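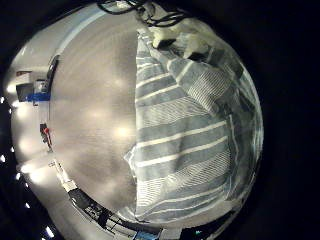 How many examples does a cloth-handling policy need before it is worth testing? For a single cloth and a single task, I would test after 20 good ones, and expect to throw a few of those away.

The test tells you very little about how well the thing will work in the end. It tells you whether your examples agree with each other. If the arm dithers at the same point every time, the examples usually contain two ways of doing that step, and the policy has learned a bit of both.

I have been collecting towel data on and off since October, in a project I call Moda for want of anything better. The task is to take hold of a near corner, bring it to the far one and let go. Folding in half, in other words, without the tidying up afterwards. My first set had 27 episodes. On replay I kept 20. Of the seven I dropped, most were cases where I missed the corner, backed off and tried again with no clear idea of where I was going. Recovery is worth recording, but it has to look like recovery. Hovering teaches hovering.

A few notes on the setup, mainly so that I can find them again.

The wrist view is fisheye. I tried straightening it in software and went back to feeding in the raw circle. Straightening threw away the rim, and the rim is where the rest of the room is. It is squashed and bent, but it moves when the wrist moves, and the policy seems to get something out of that. I have not tested this properly. The black corners are masked to a constant value so that compression noise in them cannot be learned from.

Stripes are a mixed blessing. On a plain cloth the middle of the towel gives the network almost nothing, and the edge has to do all the work. On a grey and white striped one the lines bend wherever the cloth folds, so there is shape information nearly everywhere. The drawback is that a white line inside the cloth can pass for an edge against a pale surface. Nasta, the labelling script I use for marking grasp points, made that mistake often enough that I now check every mark by hand.

Reflections are the other nuisance. A smooth pale surface gives back the lights as soft round patches, and they slide about as the wrist moves. I considered a matt cover and decided against it. Any surface the arm meets later will probably shine as well, and I would sooner have the patches in the training set than be surprised by them.

Start positions matter more than I had assumed. In the first set I laid the towel down much the same way each time, out of habit, and the policy learned the habit. For the second I threw it down and nudged it only if no corner could be reached. Episodes took longer and my success rate as operator dropped, but the resulting policy coped with a rotated towel, which the first had not.

File handling is dull but has cost me more data than bad driving. Purves, the recorder, writes the video and the joint positions separately, and the two clocks drift. I now log a shared timestamp at the start and end of each episode and reject anything where the gap has changed by more than 2 frames. Fevard, the viewer, plays both side by side, and I watch every episode through once at normal speed before it goes in. Double speed hides the hesitations.

Next is a second towel, plain this time, with the same task and the same rules for rejecting episodes. I will train once on the plain set alone and once on both together, and post the numbers whichever way they come out.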